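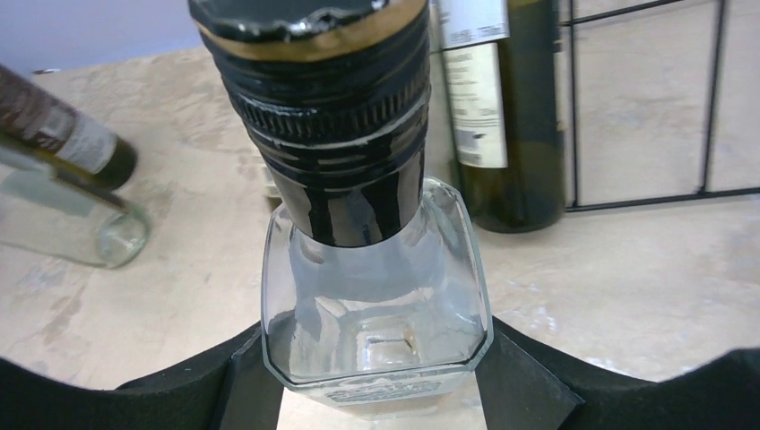 How to try bottle racking with a robot arm at home

I love a boring chore, at least when it's a machine's turn to do it. Folding towels gets all the attention in the robot world (and I've had plenty of fun with that), but I'd like to make a case for bottles. A few bottles, a wire rack, a table. Pick one up, put it in the rack, go back for the next. Your gran can do it while talking on the phone. Can a two-fingered gripper? Sort of! Let's have a go.

What you need

A small arm with a parallel gripper and a wrist camera. I use a Roder arm with Foltex finger pads, but anything that opens wider than a wine bottle will do.
A wire bottle rack, the plain sort with thin rods.
A mix of bottles, some dark green and some clear. Empty ones, please.
A table you can wipe down, and an old towel for the floor.

Step 1. Set out the bottles

Stand some up and lay some down. It's tempting to line them up neatly, all facing the same way, and for your very first run that's fine. After that, make a proper muddle of it. Real kitchens don't line things up, and an arm that has only met tidy bottles will go to pieces over one that's turned sideways.

Leave a bit of clear table on the side the arm comes from. The fingers are fatter than you think, and they need somewhere to go down before they close. 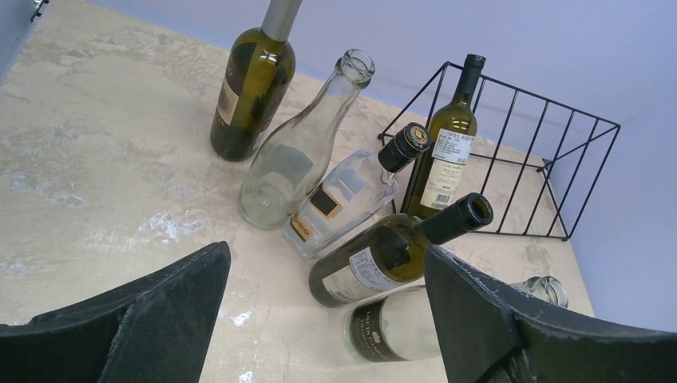
Glass is where it gets interesting. Dark green bottles with a paper label are the friendly ones, as the label gives the camera something solid to find. Clear glass is much harder. The camera sees straight through to the table and then has to work out where the bottle ends, and with one clear bottle in front of another even I have to squint. Start with green, and bring in the clear ones once that's going well.

Step 2. Teach the grasp

Guide the arm by hand and record each go. For a bottle lying down, come in over the body with a finger on either side and close gently. Keep off the neck: it's easy to grab, but the heavy end swings down as soon as you lift. For a standing bottle, come in lower than feels natural.

Do this a lot. My own log stands at 3,898 recorded picks, built up over many evenings since January, and I still add to it. You'll see something useful long before that, I promise.

Step 3. Teach the turn

Picking up is the easy half. To go into a rack, a bottle usually has to be turned and then slid between the rods without catching. Record the turn as its own move, up high, well away from the other bottles — this one change saved me more knocks than anything else I tried. Then lower slowly. If the base touches a rod, back out and come in again. Forcing it just pushes the rack across the table.
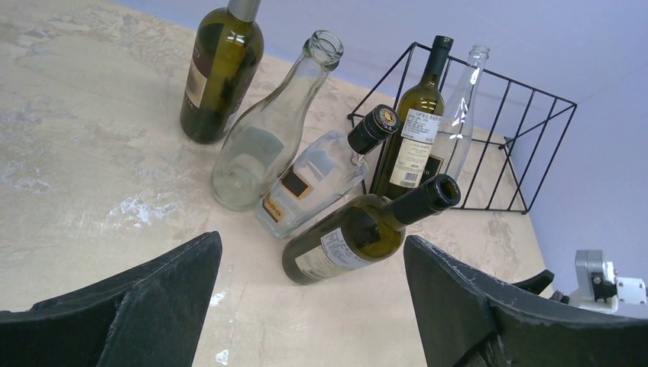 Bottles standing and lying by the rack, with one green bottle between the fingers.

Step 4. Let it run by itself

Stay close, keep a hand near the stop button, and write down every try, good or bad. Move the bottles between runs. On my last evening I gave it 9 tries with green bottles and it missed two. With clear glass it was a good deal worse, and I'd rather not talk about the square one.

So, can a machine do this chore yet?

On a table you've set up yourself, with bottles it has met before, yes, and it's a joy to watch. In a stranger's kitchen, with full bottles and a cat, no. It's slow as well. I could fill the rack before the arm has finished its first turn. But a year ago mine couldn't tell a bottle from its own shadow, and I'm really excited to see where it gets to.

Next time I'll be trying softer pads on the same rack. If you have a go yourself, do write in and tell me how the clear ones went.

We use cookies to remember your settings and count visits. Accept | Manage cookies

© Drorkus Workshop Notes | Contact | Back to top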